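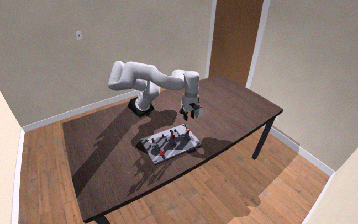

Ich trainiere eine Policy per Behavior Cloning in der Simulation und komme bei der Auswertung nicht weiter. Aufgabe ist das Umlegen von Kniehebelspannern mit einem Zweifingergreifer. Die Vorrichtungsplatte liegt auf einem Tisch vor dem Arm, darauf sitzen drei Spanner mit roten Griffen in einer Reihe, einer davon mit tief liegendem Griff, die beiden anderen stehen aufrechter. Die Startstellung der Hebel wird pro Episode gewürfelt, ebenso Lage und Drehung der Platte, Lichtrichtung, Wandfarbe und Kamerapose. Eingang sind zwei Bildströme (Raumkamera und Greiferkamera) sowie die Gelenkwinkel, Ausgang sind Posenänderungen des Endeffektors in Chunks. Die Demonstrationen stammen von einem geskripteten Experten mit Zugriff auf den vollen Simulationszustand.

Bei diffusem Licht ist die Erfolgsrate brauchbar. Sobald eine einzelne harte Lichtquelle gezogen wird, fährt der Greifer in einem Teil der Läufe seitlich am Griff vorbei und schließt ins Leere. Der Trainingsfehler unterscheidet sich zwischen beiden Lichtklassen kaum. Zur Orientierung ein Bild aus der Greiferansicht:

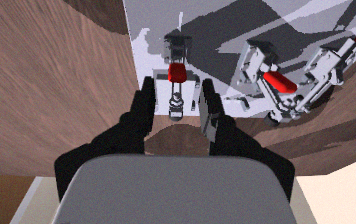
Greiferansicht, Finger geöffnet, hartes Licht mit Schatten auf der Platte

Meine Vermutung ist, dass die Policy den Schatten zur Lokalisierung mitbenutzt. Augmentierung von Helligkeit und Kontrast hat nichts gebracht. Wie trennt man das sauber von einem reinen Tiefenfehler, ohne das ganze Training zu wiederholen? Den Renderer kann ich beliebig ansteuern, Rechenzeit ist knapp.

Lech Wilczyńska
15. Januar 2022
2-mal geteilt – 3 Kommentare

Irena Cieślak

Das lässt sich ohne neues Training prüfen. Du hast einen deterministischen Simulator, also rechne gepaarte Läufe: gleicher Seed, gleiche Plattenlage, gleiche Hebelstellung, einmal mit und einmal ohne Schattenwurf. Die Materialien und die direkte Beleuchtung bleiben unverändert. 20 Seeds reichen für eine erste Aussage, wenn der Effekt so deutlich ist, wie du schreibst. Wichtig ist, dass du die Differenz der vorhergesagten Aktionen im ersten Chunk auswertest und dir den Endzustand erst danach ansiehst. Ab dem zweiten Chunk laufen die Trajektorien auseinander, und der Vergleich misst dann vor allem aufgelaufene Abweichung.

Trage die Differenz in Greiferkoordinaten auf. Ein Tiefenfehler zeigt sich überwiegend entlang der Anfahrrichtung. Ein Schattenartefakt sollte quer dazu liegen und mit dem Azimut der Lichtquelle wandern. Drehst du das Licht bei festem Seed in Schritten um die Hochachse und der seitliche Versatz dreht mit, ist die Sache entschieden. 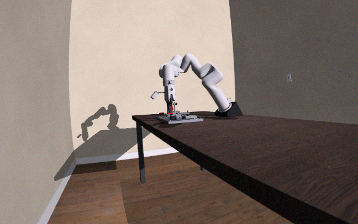 Danach würde ich die beiden Bildströme einzeln abschalten, und zwar durch Einsetzen des Bildes aus dem schattenfreien Zwilling. Schwarze Bilder liegen außerhalb der Trainingsverteilung und sagen wenig aus. In unserem Aufbau (intern Werunero) kam der Fehler fast vollständig über die Raumkamera herein, die Greiferansicht war im letzten Stück der Anfahrt unauffällig. Ob das bei dir genauso ist, hängt vom Encoder und von der Auflösung ab.

Helligkeit und Kontrast helfen hier nicht, weil sich die Geometrie der Schattenkante dabei nicht ändert. Wirksam war bei uns, dieselbe Expertentrajektorie mehrfach mit verschiedenem Lichtazimut zu rendern und gemeinsam in einen Batch zu legen. Der Experte muss dafür nicht neu laufen, es fällt nur Renderzeit an.

Leszek Stępień

Schatten einfach ausschalten und fertig. Haben wir auch so gemacht.

Nikola Tokarz

Ergänzung zu Irena: Vorher kontrollieren, ob der Experte selbst vom Licht unabhängig ist. Klingt trivial, aber wenn Demonstrationen nach Erfolg gefiltert werden und Licht und Plattenlage am selben Zufallsgenerator hängen, kann eine Korrelation im Datensatz entstehen. Bei mir war es genau das. Getrennte Generatoren für Optik und Geometrie, Datensatz neu erzeugen, dann erst am Netz suchen.

Schatten abschalten taugt nur, solange die Policy nie eine echte Kamera sieht.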